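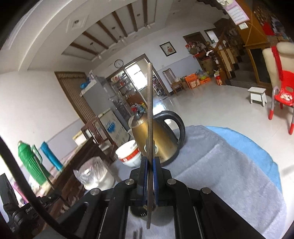

Isine house, back room - September, after lunch

Kettle stays on the round table for now. Mandla wants it over by the fridge, Yasmine wants it nowhere near the fuzzy cloth, and I want tea, so two against one on everything.

Green and blue flasks: leave on the dark cabinet. Filled both at 8, will check at 2 and write the temperatures in the Pledgate book, if whoever has the Pledgate book would own up.

Chest freezer needs a defrost. Allow over 50 minutes and every towel we've got.

Orange boxes still on the floor by the wall. Same entry as last time - see last time.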